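Why Does Mud Crack When It Dries?

Have you ever walked past a puddle on a warm day, and then walked past the same spot a week later, and found the ground all broken up into funny little shapes, a bit like a jigsaw puzzle that somebody forgot to paint? If you have, you were looking at something that happens all over the world, in back yards and on lake beds and even on other planets, and it is such a good story that I hope you'll let me take my time telling it.

First of all, let's think about what mud is. Mud is made of very, very small bits of rock and clay, far too small to see one by one, and in between all those bits there is water. The water pushes the bits a little way apart and lets them slide over one another, and that is why mud squishes so nicely between your toes!

Now the sun comes out. The water at the top of the mud starts to drift away into the air (grown-ups call this evaporation, and you can call it that too, if you like long words). As the water leaves, the tiny bits of clay move closer together, and so the top of the mud gets smaller. We say that it shrinks.

But the mud underneath is still wet, and it isn't shrinking yet. So the top layer is being pulled in every direction at once, like a T-shirt that is a size too small. It pulls and pulls, and at last — crack! — it splits open at a weak spot, perhaps where there was a bubble or a pebble.

Once one crack has started, it gets longer, and others open up too. Some of them meet, and where they meet they close off a little island of mud with edges all the way around. Scientists call these islands polygons, a word for any flat shape with straight sides. The ones in real mud are usually rather wobbly, but the name has stuck. Other things can have lines in a pattern like this as well, and stone is one of them.
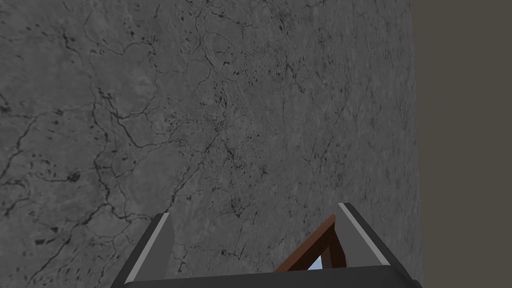

Dark lines branch and fork across gray stone.

Not every crack in the world comes from drying, I should say. Hot lava shrinks as it cools down, and it can crack into tall columns, many of them with six sides. The glaze on an old teapot may have a web of thin lines in it, and those come from the glaze and the clay underneath shrinking by different amounts. Pulling and shrinking are at work in all of these, even though a teapot and a volcano don't seem to have very much in common.

Would you like to make some mud cracks of your own? You will need a shallow dish, some soil with plenty of clay in it, and a jug of water. Ask a grown-up before you start digging, please, especially if there are flowers nearby.

Put roughly 200 grams of soil in the dish and stir in water, a little at a time, until it is as thick as pancake batter. Smooth the top with the back of a spoon. Then put the dish on a sunny windowsill and leave it for four days, and try very hard not to poke it. Draw what you find each day at the same time, perhaps just after breakfast, and you'll have a lovely record of how the cracks grew.

When you have done it once, try it again with a thicker layer of mud. Thick layers tend to make big polygons and thin layers tend to make small ones, so your second dish may look quite different from your first. You could mix in some sand, too. Sand grains don't shrink together the way clay does, and very sandy mud may hardly crack at all.

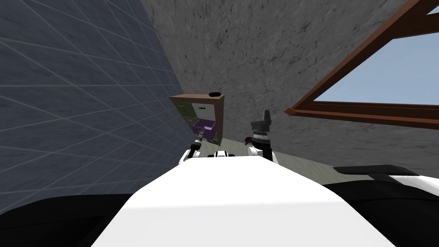
Vasanthi Talukder wrote to us after trying this in July: My mud dried out and I only got one crack, right around the edge where it came away from the dish. Did I do it wrong?

Not a bit, Vasanthi! Your mud was able to let go of the dish, so it could shrink all in one piece without being pulled so hard. Try a dish with a rougher bottom, or scratch up an old plastic lid and spread the mud on that. The mud will have something to hold on to, and you should see more cracks across the middle. Do write again and tell us how many pieces you get.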